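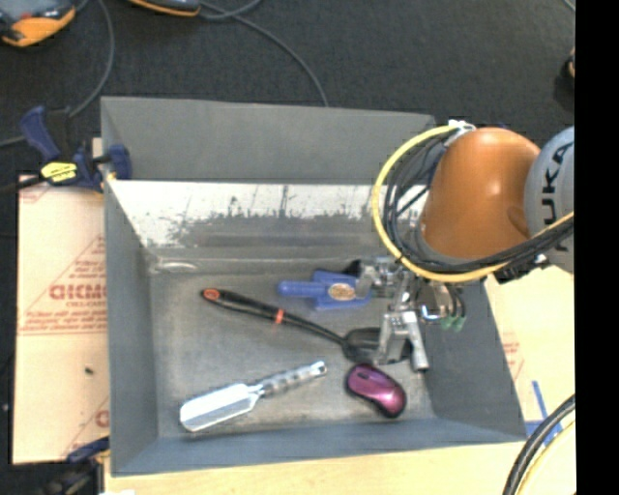
What is grasp replay?
It's a way of teaching a robot arm to pick things out of a bin by letting it go back over its own old attempts, the bad ones included, and learn from them again.

Grasp replay (sometimes written "replayed grasping") is a training method for robot picking. I've been tidying up this entry since October, so forgive me if it sounds more like me than like an encyclopedia!

Background
The name comes from Divya Salian, who wrote up the first version at Clundthorpe. Before that, most of us there threw failed grasps away, or kept them in a folder and never opened it. Her idea was to store each attempt with the view of the bin, the spot the arm went for and whether it came up holding anything, then feed the lot back in, over and over, with the near misses turning up more often than the rest.

How it works
The arm tries a grasp and the result goes into a store. Every 200 attempts the model is retrained on a mix of new and old ones. Household bits and pieces are the usual test items, things like kitchen utensils, hand tools and a computer mouse, which are a nuisance in all sorts of ways (long handles, slippery tops, shiny metal that confuses depth cameras). You don't need a 3D model of anything beforehand, and I think that's the nicest part of it.

Results
The Clundthorpe set has 1316 attempts, of which 196 were held back for testing. Salian found the replayed model levelled off after 900 training attempts, while the plain one was still creeping upwards when the data ran out. Thaddäus Aebischer repeated the work later with his Fundetti code and got much the same curve, though his model did worse on flat metal objects.

Criticism
Sioned Parri has argued that favouring near misses makes the arm timid around the bin walls. I've seen a bit of that myself – it hovers! Wolfram Thiele disagrees and blames the camera calibration, and the two of them are still at it.

See also
Bin picking; Fundetti; Self-supervised learning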